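In praise of the plain block

Every February our toy library does its big clear-out, and every February I end up arguing for the same bin. Let the talking farm go. Let the tablet with the cracked corner go. But please, please leave me the shape blocks!

I have been lending out toys with Rosaire Gill for 25 years, and our catalog now runs to 459 items. The ones that come home looking most used are nearly always the simplest. A cylinder is a tower, then a cup, then a wheel (for a minute or so, until it rolls under the couch). A cube is whatever the cylinder wasn't. I love that a two-year-old and a seven-year-old can share one set and be playing completely different games.

My one complaint is with the sets that come with a sorter box and nothing else to suggest. Children learn the holes in an afternoon and then the lid is in charge – drop it in, tip it out, drop it in again. Take the lid away and give them a good flat board. Suddenly they're making streets, families, soup. The Lamura set we bought has stars in it too, and stars are wonderful because they refuse to line up politely with anything.

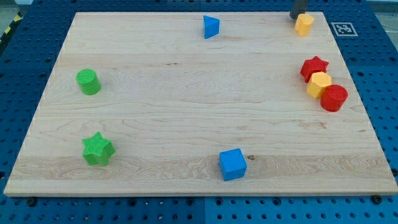

Should you sort the blocks by color or by shape when you put them away? Neither one, I'd say. Tip them all into one wide, shallow bin, where a child can see the lot and grab what she wants.

Rosaire still prefers drawstring bags, and we have had this out many times over Sunday coffee. She's wrong, but her bags are beautiful.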